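티켓 상태: 처리 중 (제조사가 한 번 "해결됨"으로 닫은 것을 다시 열었음)
제품: Clarberg 원격 시동 모듈 + Ellska 앱
차량: Beaudoin 배송 밴, Feladberg 차고지 배치분
접수: 차량 정비 담당
제조사 측 담당: Manon Lachance

## 증상

아침 출고 전에 앱으로 원격 시동을 건다. 앱에는 "시동 완료"가 뜨고 남은 공회전 시간이 줄어들기 시작한다. 그런데 차에 가 보면 엔진이 꺼져 있다. 앱은 그때까지도 시동이 걸려 있다고 우긴다. 기사가 문을 열고 키를 돌리면 아무 문제 없이 한 번에 걸린다.

매번 그러는 것도 아니다. 같은 차가 전날은 멀쩡하다가 다음 날 안 된다. 차고지의 밴 가운데 2대에서만 재현되고, 둘 다 같은 설치점에서 같은 주에 장착했다. 이 말을 첫 접수 때부터 적었는데 제조사 답변에는 한 번도 반영된 적이 없다.

## 첫 답변과 내 의견

Clarberg에서 온 첫 답변은 이랬다.

> 배터리 전압이 낮을 경우 원격 시동이 실패할 수 있습니다. 배터리를 점검하신 후 앱을 재설치해 주시기 바랍니다.

배터리는 접수하기 전에 쟀다. 부하 시험도 통과했고 결과지를 티켓에 첨부했다. 첨부를 열어 봤다면 이런 답이 나올 수가 없다. 앱 재설치는 더 이해가 안 된다. 차에 달린 모듈이 엔진을 못 살리는데 전화기에서 앱을 지웠다 까는 것이 무슨 상관인지 물었고, 이 물음에는 답을 못 받았다. 그래도 나중에 "안 해 보셨잖아요" 소리를 듣기 싫어서 재설치는 했다. 달라진 것 없음.

## 로그

**06:10**
차량 A. 앱에서 시동 명령. "시동 완료" 표시. 차 옆에 서서 지켜봄. 크랭킹 소리가 나고 엔진이 걸렸다가 몇 초 뒤에 꺼짐. 비상등은 공회전 중인 것처럼 계속 점등. 앱 상태 그대로.

**06:25**
차량 A. 이번에는 리모컨으로 같은 명령. 동일하게 걸렸다가 꺼짐. 통신사 회선이나 서버 문제라는 설명은 이걸로 끝났다고 본다. 리모컨은 서버를 안 거친다.

**06:40**
차량 B. 앱으로 시동. 정상. 설정 시간이 다 될 때까지 공회전 유지.

**07:05**
차량 B. 한 번 더. 걸렸다가 꺼짐. 조금 전과 달라진 것은 엔진이 약간 데워졌다는 것 정도다. 제조사는 "저온 환경에서의 일시적 현상"이라고 했는데 덜 차가운 엔진에서 실패했으니 앞뒤가 안 맞는다.

**07:20**
모듈 LED 점멸 패턴 확인. 설명서 표에는 없는 패턴이다. 제조사 웹사이트에 있는 표는 설명서와 또 다르다. 둘 중 어느 쪽이 맞는지 질의함.

**11:30**
Manon Lachance 답변. 웹사이트 쪽 표가 최신이고, 해당 점멸은 "회전수 신호 없음"이라고 함. 처음으로 쓸모 있는 답이 왔다. 다만 왜 인쇄본 설명서가 아직도 제품 상자에 들어 있는지는 설명이 없다.

**13:15**
리모컨 수신 거리도 같이 확인했다. 상자에는 최대 80미터라고 쓰여 있는데 차고지 안에서는 정비동 벽 하나만 끼어도 응답이 끊긴다. 트인 마당에서 잰 값이겠거니 한다. 이번 증상과는 별개지만 나중에 수신 감도 탓으로 돌릴 것 같아서 미리 적어 둔다. 위의 시험은 전부 차 바로 옆에서 했다.
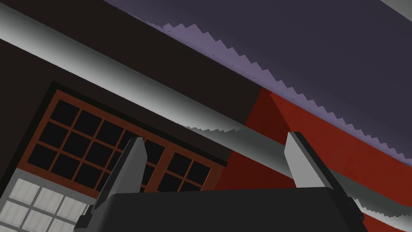
회전수 신호를 못 읽는데도 앱은 왜 "시동 완료"라고 표시하나?

앱의 "시동 완료"는 모듈이 시동 명령을 받아 크랭킹을 시작했다는 응답을 기준으로 표시된다. 엔진이 계속 돌고 있는지는 별도의 상태 보고로 갱신되는데, 회전수 신호가 없으면 이 보고가 올라가지 않고 마지막 상태가 화면에 남는다.

이 설명을 전화로 듣고 메일로도 받아 두었다. 제조사 표현으로는 "설계된 동작"이다. 나는 동의하지 않는다. 상태를 모르면 모른다고 표시해야 한다. 꺼진 차를 켜져 있다고 보여 주는 앱이라면 반대로 켜져 있는 차를 꺼졌다고 보여 주는 경우는 없는지도 의심하게 된다. 문 닫힌 정비동 안에서 그런 일이 생기면 난방이 안 된 운전석 정도로 끝나는 이야기가 아니다. 이 부분을 따로 질의했고 "검토 중"이라는 답만 있다.

## 회전수 학습 재시도

제조사가 요청한 절차대로 함. 순서는 웹사이트 판 기준.

1. 키로 시동을 걸고 공회전이 안정될 때까지 둔다.
2. 모듈의 학습 버튼을 LED가 켜질 때까지 누른다.
3. LED가 길게 한 번 켜지면 손을 뗀다.
4. 엔진을 끄고 원격 시동으로 확인한다.

차량 A 결과: 학습 성공 표시. 직후 원격 시동 정상. 연달아 여러 번 해도 정상. 제조사는 이 시점에서 티켓을 "해결됨"으로 닫았다. 나는 닫지 말라고 썼는데 닫혔다.

다음 날 아침 차량 A, 걸렸다가 꺼짐. 점멸 패턴 동일. 티켓 재개.

차량 B 결과: 학습 자체가 실패. LED가 켜지지 않는다. 버튼을 오래 누르고 있으면 된다는 조언을 받았는데, 얼마나 오래인지는 답변하는 사람마다 달랐다.

학습값이 지워진 것인지, 학습값은 남아 있는데 신호가 안 들어오는 것인지 구분해 달라고 했다. 진단 메뉴 129번 항목에 학습 여부가 나온다는 답을 받음. 이 메뉴는 설치점용 프로그래머가 있어야 들어갈 수 있다. 그걸 이제 말해 준다.

## 설치점 프로그래머를 빌려서 확인한 내용

| 항목 | 차량 A | 차량 B |
|---|---|---|
| 129번 (회전수 학습) | 학습됨 | 학습 안 됨 |
| 86번 (회전수 입력 방식) | 유선 | 유선 |
| 후드 스위치 | 정상 | 정상 |
| 브레이크 입력 | 정상 | 정상 |
| 오류 이력 | 회전수 신호 없음 (반복) | 회전수 신호 없음 (반복) |

차량 A는 학습값이 남아 있다. 그러니까 학습을 다시 하라는 처방은 애초에 과녁이 틀렸다. 다시 학습시키고 나서 잘 됐던 것은 그때 마침 신호가 들어오고 있었기 때문이라고 본다. 내 추측이지만 제조사 쪽에서 이것보다 나은 설명을 내놓은 적은 없다.

눈에 걸리는 것은 86번이다. 입력 방식이 유선으로 잡혀 있다. 같은 차종의 다른 밴들을 열어 보니 전부 데이터 통신 쪽으로 설정되어 있었고, 그 차들은 멀쩡하다. 설치점에 물었더니 "원래 다 데이터로 합니다"라고 한다. 그럼 이 차들은 왜 유선이냐고 하니 기록을 찾아보겠다고 하고 전화가 없다.

유선으로 설정했으면 회전수 선이 어딘가에 물려 있어야 한다. 대시 하단 커버를 내리고 추적했다.

- 차량 A: 선이 있다. 엔진룸 쪽 배선에 탭 커넥터로 물려 있고, 손으로 건드리면 신호가 들어왔다 나갔다 한다. 프로그래머 화면을 켜 놓고 정비사 한 명이 커넥터를 흔들어서 확인함.
- 차량 B: 선이 모듈에서 나와 하네스 테이프 속으로 들어간 다음 어디에도 연결되어 있지 않다. 끝은 절연 테이프로 감겨 있다.

차량 B가 어떻게 한 번이라도 정상으로 돌았는지가 문제다. 06:40 시험에서는 분명히 끝까지 공회전했다. 제조사 답은 "전압 감지 방식으로 대체 동작했을 가능성"이다. 그런데 전압 감지를 대체로 쓰는 기능은 설명서에도 웹사이트에도 없다. 있는 기능이면 문서에 적어 주고, 없는 기능이면 설명을 다시 해 달라고 회신했다.

## 제조사 회신 모음 (요약)

"펌웨어를 최신으로 올려 주십시오." 두 차량 모두 이미 최신이다. 접수 양식에 펌웨어 버전을 적는 칸이 있고, 적었다.

"정품 커넥터 사용 여부를 확인해 주십시오." 공인 설치점이 달았다. 정품 여부는 우리가 아니라 공인해 준 쪽에서 확인할 일로 보인다.

"다른 고객에게서는 보고된 바 없습니다." 이 문장은 어느 회사 지원팀이든 늘 쓴다. 보고가 없다는 것과 티켓이 닫혀서 집계가 안 된다는 것을 밖에서 구별할 방법이 없다. 우리 티켓도 한 번은 "해결됨"으로 집계되었을 것이다.

Manon Lachance의 회신은 조금 달랐다. 86번을 데이터로 바꾸고 선을 모듈에서 분리한 다음 다시 학습시키라는 것, 그리고 변경 전 설정을 파일로 저장해 두라는 것. 이유를 물으니 이 차종은 데이터 쪽 회전수가 안정적이고 유선은 구형 차량용으로 남겨 둔 설정이라고 했다. 납득은 간다. 첫날 나왔어야 할 답이라는 점은 그대로다.

## 조치

차량 A부터 했다. 한꺼번에 둘 다 바꾸면 무엇이 효과를 냈는지 알 수 없게 된다.

변경 전 설정 저장. 86번을 데이터로 변경. 회전수 선을 모듈 커넥터에서 뽑고 끝을 절연. 엔진룸 쪽 탭 커넥터 제거, 원래 배선 피복 보수. 학습 재실행, 129번 "학습됨" 확인. 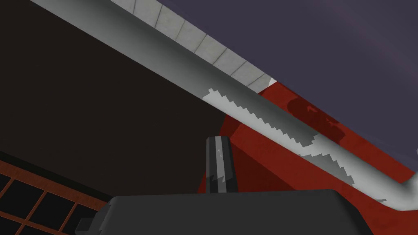
그 뒤로 차량 A는 아침마다 시험했고 지금까지 실패가 없다. 찬 엔진, 데워진 엔진, 앱, 리모컨 모두 포함이다. 그렇다고 고쳐졌다고 쓰지는 않겠다. 원래 증상이 간헐적이었고, 며칠씩 멀쩡했던 적도 있다. 탭 커넥터를 흔들어서 증상을 만들 수 있었으니 원인 하나를 없앤 것은 맞다고 본다. 그것이 유일한 원인인지는 더 지켜봐야 안다.

차량 B는 일부러 그대로 두고 비교했다. 같은 아침에 같은 방법으로 시험하면 계속 실패하거나, 가끔 된다. 데이터로 바꾼 차는 안 꺼지고 안 바꾼 차는 꺼지는 것까지는 확인했다. 비교가 충분하다고 판단해서 차량 B도 같은 방법으로 변경함.

변경 직후 학습 한 번에 성공. 원격 시동 정상.

앱 표시 문제는 별도로 시험했다. 차량 B를 원격 시동으로 걸어 놓고 보닛을 열면 안전 기능 때문에 엔진이 바로 꺼진다. 여기까지는 정상이고, 앱도 잠시 뒤 "정지됨"으로 바뀌었다. 그러니까 모듈이 꺼진 이유를 아는 경우에는 앱이 맞게 나온다. 모듈이 아무것도 모르는 경우에만 마지막 상태를 붙들고 있다. 하필 가장 알려 줘야 할 경우다.

같은 시험을 차고지 구석, 전화 신호가 약한 자리에서 해 봤다. 앱이 "시동 완료"에서 한참 멈춰 있다가 새로고침을 하고서야 바뀌었다. 화면 어디에도 마지막 갱신 시각이 없다. 갱신 시각만 작게 표시해 줘도 기사들이 헛걸음을 덜 한다고 적어 보냈더니 "개선 제안"으로 분류되어 다른 게시판으로 옮겨졌다. 그 게시판 글에는 제조사 답글이 하나도 안 달려 있다.

## 아직 답을 못 받은 것

- 전압 감지 대체 동작이 있는 기능인지. 있다면 끄는 방법.
- 인쇄본 설명서와 웹사이트의 점멸 표가 다른 이유, 그리고 인쇄본 회수 여부.
- 설치점이 이 차들만 유선으로 설정한 이유. 설치 기록 사본 요청함.
- 끝이 감긴 채 연결 안 된 선이 어떻게 출고 점검을 통과했는지. 점검표에는 "회전수 확인"에 체크가 되어 있다. 누가 무엇을 보고 체크했는지 궁금하다.
- 엔진이 돌고 있는데 앱이 꺼짐으로 표시할 가능성.
- 재시험과 배선 보수에 들어간 공임을 누가 부담하는지. 제조사는 설치점에, 설치점은 제조사에 물어보라고 한다.

## 임시 지침 (기사용 게시판에 붙인 내용)

원격 시동을 걸었으면 앱 화면만 믿지 말고 출발 전에 차를 직접 확인할 것. 문 닫힌 정비동 안에서는 원격 시동 금지. 앱 상태와 실제가 다르면 화면을 캡처하고 차량 번호와 시각을 적어서 정비실로 보낼 것. 앱을 지웠다 다시 깔 필요 없음.

**16:50**
제조사에서 티켓을 닫아도 되겠느냐는 자동 메일이 옴. 아니라고 회신. 차량 B는 조치한 지 얼마 안 됐고 위 목록에서 답이 온 것이 없다.

**17:15**
Manon Lachance 회신. 앱 표시 건은 개발팀에 내부 번호로 등록했다고 함. 번호를 알려 달라고 하니 외부 공개용이 아니라고 한다. 설치 기록은 October 안에 보내겠다고 함. 받으면 첨부하겠음.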